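Hasitz Cell: Build Gallery

Fostell shared workshop, back bench
Page last changed 2025-03-05

Hasitz is a small pick-and-place cell built by members of the Fostell workshop. It consists of an arm on a fixed pedestal, a parallel gripper with two fingers, a work table, and a control box under the bench. Every change to the layout is tried in a simulated copy of the cell before metal is cut. The notes are grouped by part of the build and not by date. Members who want the drawings can find them on the workshop drive under the same headings.

Pedestal

Welded column on a square base plate, with a separate mounting plate on top for the arm. The first mounting plate was flame cut and rocked on the column. The second was milled on both faces by Reinhold Harms and sits flat.

The bolt holes in the mounting plate are slotted in one direction only. This leaves a small amount of travel for lining the arm up with the table, after which the bolts are torqued and marked with paint pen. If the paint line is broken, stop and check the alignment before running anything.

Base plate anchors go into the slab through sleeves. Do not use the old holes beside them. They were drilled for a drill press and the edges have crumbled.

Table

The top is a single wooden board, oiled and not varnished. Varnish looked better but gave a glare that upset the part finder in the late afternoon. The board is held from beneath by slotted brackets so that it can swell and shrink across the grain without bowing.

Ludger Harms made the legs. Two leveling feet were replaced in August after the threads stripped. The replacements take a larger wrench than the originals, and it is kept on the hook by the control box.

The table is not bolted to the pedestal. An early version had a tie bar between them, and each hard stop of the arm showed up as a shiver in the parts on the board. With the bar removed the shiver went away, at the cost of having to check the table position at the start of a session. Two dowel blocks on the floor make that check quick.

Gripper

Fingers are printed in black nylon with a squared tip. Pads are glued to the inner faces and replaced when the edges lift. The linkage is a bought part; the adapter between linkage and wrist was turned on the workshop lathe by Idalina Bettencourt.

Finger version 2 is the one in use. Version 1 had a longer taper and flexed enough under load to let round stock roll out. The printing profile is saved as Sarantis-black, and the fingers have to be printed lying on their sides. Printed upright they split along the layers at the pivot.

Closing force is limited in software and again by the supply current. Keep both limits. The software limit alone was lost once when a settings file was overwritten, and a finger cracked.

Control box

Steel enclosure, hinged on the left. Power supply at the bottom, motor drivers above it, small computer on the door. The drivers run warm, so the fan and filter are on the maintenance card.

Fuses are labeled by axis. The emergency stop cuts motor power and leaves the computer up, which keeps the log file intact. Pamila's old label on the door reads otherwise and will be replaced when the door is next repainted. See Pramila Pal for the current wiring sheet.

Cables

The arm cable leaves the base at the side and drops straight to the floor in a loop before it enters the trunking. The loop has to stay. When it was pulled tight to tidy the floor, the connector backed out a little each time the base turned, and the fault took an evening to find.

Signal and motor cables are in separate trunking. Where they cross, they cross square.

Simulated cell

Gunther Gerlach keeps the model. It holds the table, the pedestal, the arm and a tiled floor, with a virtual camera placed to look out between the gripper fingers. The tile pattern is set at an angle to give the vision code something harder than a plain background. Floor marks are left in for the same purpose: an early part finder picked up any dark streak on a pale surface and reported it as a part.

The run counter for the model stands at 3736. Most of those are short runs that test one move, started from a script called Niro. A full cycle test is 1000 runs with the lights moved a little each time, and it is left going overnight. 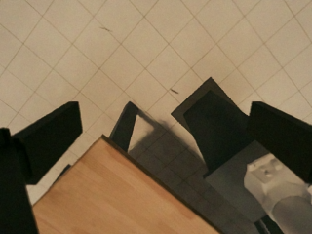 Shadows are switched on for all vision tests. They slow the model down, and there was a period when they were turned off to save time. The part finder then passed every test in the model and failed on the bench, where the edge of a shadow was read as the edge of the board. Shadows have been on ever since and the setting is locked in the project file.

The joint limits in the model are tighter than the real ones by 15 degrees at the base. A move that passes in the model therefore has some room left on the bench. Please do not edit this number to make a path fit. Move the table or choose another path.

Calibration

Done with a printed target taped flat to the board. Tape all four sides. A lifted corner gives a result that looks fine in the report and is off at the far end of the table.

The file from the last good calibration is kept next to the current one. If picks start landing to one side after a session by another member, load the older file first and compare before touching the hardware. In most cases the table had been bumped off its dowel blocks.

Open items

New pads for the fingers, softer grade.
Cover for the base connector, to be printed once the clearance has been checked in the model.
Chamfer on the left edge of the mounting plate. It catches sleeves.
Wiring sheet to be laminated and hung inside the control box door.
Second dowel block to be reglued.

Drawings and model files may be copied for use in other workshops. Corrections go to Gunther Gerlach or into the red notebook on the back bench.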